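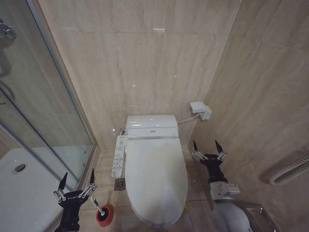
Plamau Residence Association
Minutes of the Housekeeping and Facilities Meeting, January

The meeting was called to order at 9 a.m. Kenneth Munro presided. The minutes of the previous meeting were approved without changes.

1. Guest bathrooms, Hullummont wing
The chair reported on the compact bathrooms with electronic bidet seats. Smudges on closed lids remain the most frequent remark on inspection sheets. Members agreed that lids are to be wiped with a soft damp cloth only, and that no spray is to be applied to the control panel or near the outlet box on the wall. The grout around the toilet base will be scrubbed monthly.

2. Bowl cleaning
The written procedure was reviewed. Lid and seat ring are both to be raised fully before the brush is used, and the underside of each is to be wiped, including the rubber bumpers. Brushes are to be replaced on the regular supply order. A motion to keep one brush per bathroom was carried.
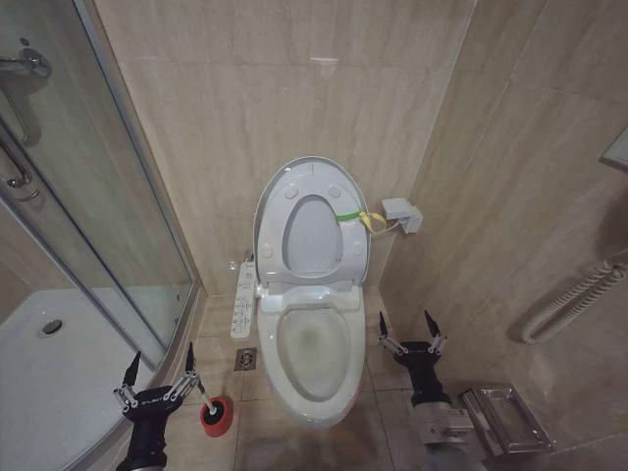
3. Floors and drains
It was noted that the square metal drain beside the toilet is often missed when floors are mopped. The grate is to be brushed at each cleaning. Small items found on the tiles, such as bottle caps, must be picked up before any water is put down, so that they do not reach the drain or the shower tray.

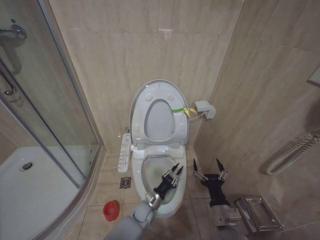
Members further agreed that the curved glass of the shower enclosure should be wiped last, after the floor.

4. Supplies
Quotations were received from Stukuletti ($278) and Ostapchuk ($116) for cloths and descaler. The Ostapchuk quotation does not include delivery. The chair will ask for a revised figure. Spending up to $100 on replacement brushes was approved.

5. Other business
Room 116 was reported to have a loose towel rail. Referred to maintenance.

The meeting adjourned at 10:20 a.m.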